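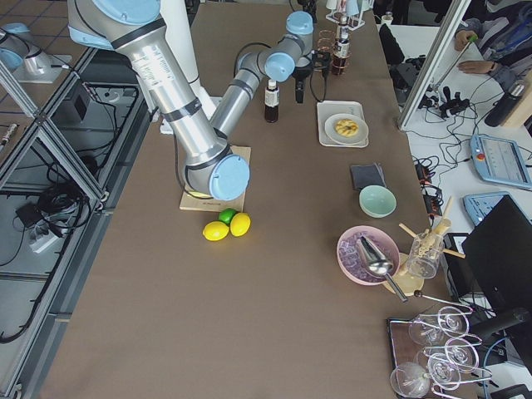
Courses > Gimlow Evening Program > Table Service > Handout 6

Setting Up a Small Drinks Table

Welcome back, everybody, and thank you for being so patient with the parking last time. This handout goes with the practical part of the Table Service course at Dretdale, and I'd like you to keep it in your folder, as we'll come back to it when we get to the big buffet in June. It's a small table we're learning on, with citrus, a little something sweet, ice, and cold drinks, but most of what you'll ever need for a larger one is already in it.

Start with the citrus. Keep your whole fruit together in one spot beside the cutting board, lemons and limes in a little heap, and do your cutting on the board and nowhere else. If you've cut a lemon in half, leave the half face up until you want it. I like to get the knife back onto the board every time I put it down (my own teacher was fierce about this, and I'm afraid I've inherited it).

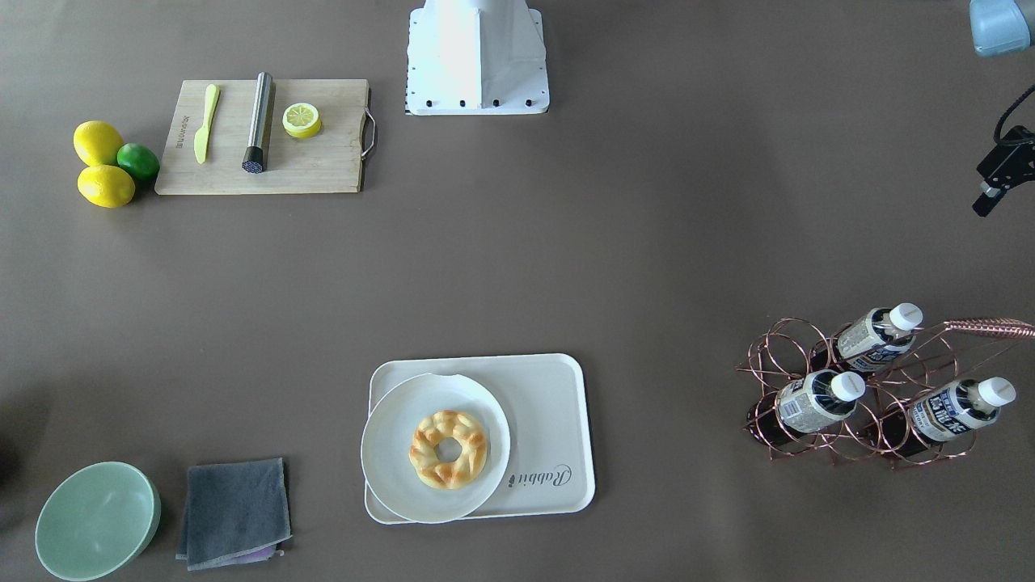
How early can the lemons be cut?
Cut them as late as you can manage, and certainly within 2 hours of serving. If you have to do it sooner, cover the pieces and keep them in the refrigerator.

Next come the plate and the tray. A round plate on a rectangular tray always looks generous, and a ring of bread or pastry fills a round plate so nicely that you hardly need anything else with it. Set the plate toward one end so there's somewhere left to rest a serving spoon or a few small napkins. A folded cloth napkin goes beside the tray, and next to that a small bowl for pits, peels and whatever else people are left holding. Put the bowl out empty, please! I know it's tempting to fill it with nuts.
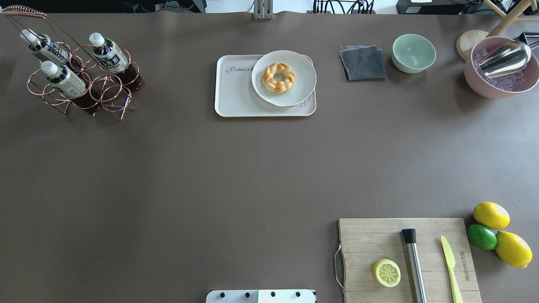
Braided ring on the serving tray, with napkin and small bowl alongside.

Ice goes in a wide bowl with its own scoop. Please don't let a drinking glass anywhere near the ice as a scoop, even when you're in a rush, even at home. Stemmed glasses stay on their rack until they're wanted, and we pick them up by the stem.

A word on bottles, then. A carrier with a handle saves you several walks across the room, and it keeps the bottles from knocking together. You needn't fill every ring. In the Oker room we'll practice with the carrier partly full and then with all 6, so you can feel the difference in your wrist. Lift straight up, walk, set down, and only then let go of the handle. It takes me 10 minutes to get round the whole group with this one, so have a look at your Lamrani workbook, page 56, while you wait.

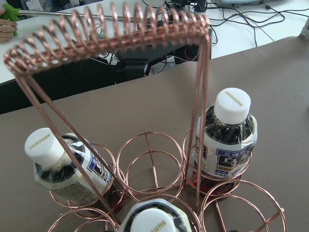
For next time

Draw your own table on a sheet of plain paper, looking down from the ceiling, and mark where the citrus, sweet plate, ice, glasses and bottles go. Stick figures for the guests are welcome. Bring an apron and flat shoes.

Shares 10 | Comments 2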